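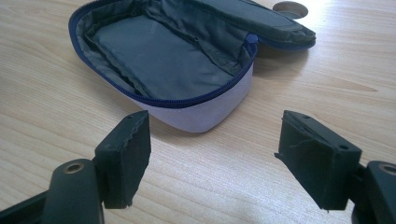 Baiba Ozoliņš wrote under my December post that a case like this only ever gets used for a fortnight, then the cable goes back in the coat pocket and the case goes in a drawer. She asked me to report back once I had lived with one properly. I have, so this is the report.

The one I bought is the Kütt small zip case, from the Lokano shop in Drevoldale. I wanted something for earphones, a charging lead and a plug adaptor, because I was tired of digging for them at the bottom of a rucksack on the train.

Outside
Felt-like, and it picks up fluff. Pet owners should think about that. A damp cloth gets most of it off, and a strip of parcel tape gets the rest. Mine has one tea mark that hasn't moved.

Zip
Good. It was stiff for the first week and has run smoothly since. It goes round the corners without catching, which my old Triltance case never managed. I can open it with gloves on if I take my time.

Room inside
Enough for the three things I listed, with a bit of space left over. A short lead fits easily. A 2 metre lead fits if you wind it tightly, but then the adaptor has to stay at home. Glasses went in on their own and closed without pressing on the arms. I wouldn't try large sunglasses.

Protection
It has been dropped on a station platform and sat on by my nephew. Nothing in it broke. The lid has a slight dent that you can feel more than see. It is not waterproof and the label doesn't claim it is. After a walk in heavy rain the lead was damp at one end.

What I'd change
A loop on the back, so it could hang from a hook. A darker colour as well, for anyone who keeps it in a work bag with pens.

As for Baiba's question, mine is still in the rucksack and I use it most days. The Triltance is the one in the drawer.

Four stars out of five. I'd buy it again, in another colour if they made one.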